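Flano container transfer practice

The Flano container transfer practice is a set of rules for bench work in which two robot arms move cans and similar packaged goods between an open tray and a table. It was drawn up for the Barasa test benches and was later adopted, with small changes, at Amasby. The practice covers layout, gripping, shared space and record keeping. It does not cover machine guarding or electrical safety, which are left to the site's own rules.

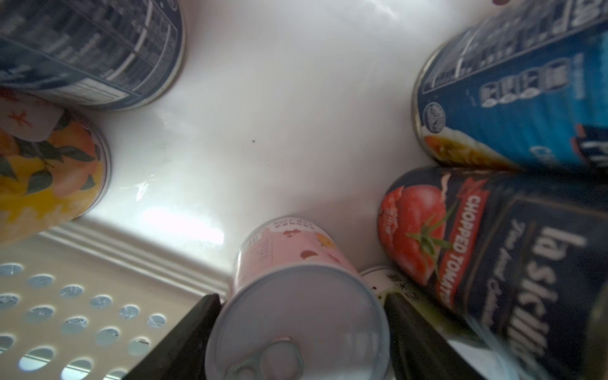
This page was last changed on 2026-04-02.

Scope

The rules apply to sealed, rigid cans handled one at a time by each arm. Mixed sizes are allowed in a single run. Labels may be in any language or script, as identification by reading the label is not required. Glass, open containers and soft pouches are outside the scope.

Gripping

The fingers must be on opposite sides of the can before they close. A can lying on its side may be gripped across its body, provided the fingers clear the tray wall and any neighboring can. Pull tabs are never used as a gripping point. If a can rolls, the operator lets it come to rest before trying again – chasing a moving can is recorded as a fault.

Glossy tray floors are permitted. Reflections on them must be left in the recorded views and may not be masked afterward.

Shared space

The tray is placed between the two arms so that each can reach at least one side of it. Both arms may work at the same time if they are over separate cans. Only one gripper may enter the open middle of the tray, and the other holds its position until that gripper has been raised. Cables are routed along the outer side of each arm with enough slack for full extension.
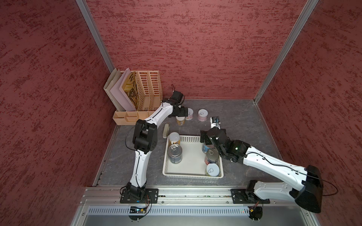

Layout of the table

Goods outside the tray are kept toward the back of the table. Desk organizers, folders and other fixed items may stay in place during a run, but they may not be moved between runs of the same series. Small loose objects are allowed as clutter and are listed in the run sheet.

A series consists of 200 runs. The start layout is changed after each run, and no layout is used more than 3 times in a series. An empty or nearly empty tray is a valid start state.

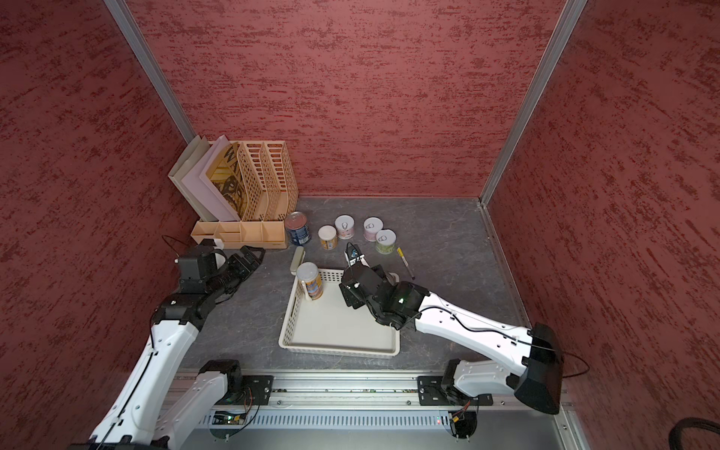

Tray with one tall can; smaller cans on the table behind it.

Records

Each run is logged in Ilia, the record format used with the practice. An entry gives the start layout, the end layout and any fault code. Failed runs are kept. The first Barasa set held 483 entries, including repeats.

Revisions

The June revision added the rule on the open middle of the tray and withdrew an earlier limit on can height. Amasby still applies the height limit on two of its benches – its run sheets carry an extra column for this.

See also: Barasa test benches; Ilia record format; Fault codes (Flano)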